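Setting up the table for the steamer task

Club members keep asking how the kitchen table should be laid out before a session, usually while standing next to one they have laid out wrong. The method we use at Pendudden is written down once, so you can stop asking me.

Start with the cloth. We use the white one with the black grid. Smooth it out with your forearm, back to front. It will never go completely flat, and a few wrinkles are fine, but iron out anything tall enough to tip a potato.

Put the pot in the middle, towards the wall, and lower the steamer into it with the yellow rim on top. Then place the food: pepper and potato to the left, banana to the right. Keep the front half of the cloth clear — your elbows and your sandwich count as objects.

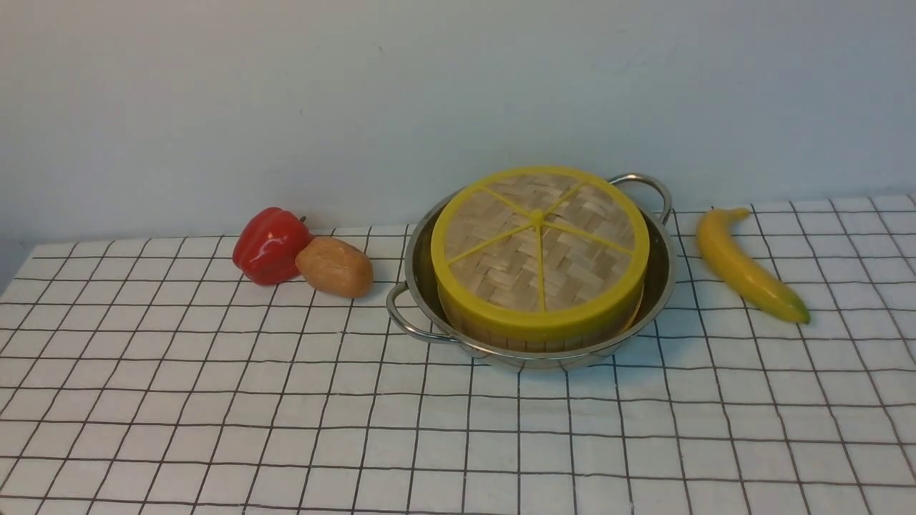 By Vasilică Tudose
Wednesday, April 4, 2018

The pepper and potato are allowed to touch. Beginners hate this, as their code tends to see one large, two-coloured vegetable. Leave them together anyway. The Lungu team spent most of March moving theirs apart by hand before every run and then had a miserable time at the competition.

Next, check the pot handles. One should come towards you on the left and the other should sit at the back right, near the banana stem. If your arm likes to swing in low from the right, raise its approach height by 20 mm before you try anything clever.

Run the task 12 times without changing the code. Write down every result, including the embarrassing ones, then shuffle the food and go again. Save your log under your team name and not "final_final".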